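From: Emiliano Bravo
To: skirkgate-workroom list
Date: 2019-12-19
Subject: Re: [workroom] gray-green cloth, who wants it

Quick one, between jobs so excuse typing.

Bautista Bustos wrote:
> Is the gray-green piece still going? I need something for the
> window over the sink, the old blind won't roll past halfway.
> Also how wide is it really, the last list said 100 and the label
> on the tube said something else. And can it be cut with ordinary
> scissors or do I need to come in and use the wheel?
>
> If it's gone I'll take the cream, not fussy.
> Bautista

Yes still going. Nobody else has asked. Width is 100 cm, I measured it twice, ignore the tube, tube is from the Delacroix order and has been reused since forever. Length 300 less whatever Saken took off for the door panel, so call it 27 short. Plenty for a sink window.

Cutting: wheel if you can. Scissors will do it but you get a wavy edge and on a blind that shows every time the light's behind it. Bring your own blade, ours is dull and the new ones went to Atamus by mistake, not coming back till January.

Other thing. Please don't fold it. Roll it, face out, tape on the tube and not on teh cloth. The cream got folded in the fall and the crease is still there, I've tried a warm iron through a towel, no luck. So the cream is really only good for drawer liners now, sorry.

Marks on the gray-green: faint, kind of mottled. Might wipe off, haven't tried. Damp rag and a drop of dish soap first, nothing stronger, and do a corner before you do the middle.

What I need from you:

1. Inside width of the window, top and bottom both, they're never the same.

2. Inside mount or outside. If inside take a little off each side or it'll rub.

3. Whether you want the old roller reused. If the spring's gone say so now, I have 3 spares and one is promised.

4. Look at the color before you say yes, it's on the white table, toward the back. Has a bit of a sheen to it.
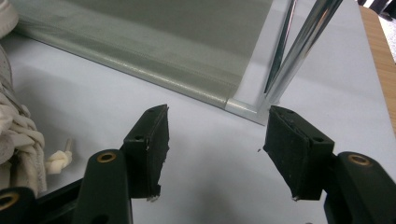

5. Pickup. Any evening after six, ring the side bell, front one is dead agian.

Emiliano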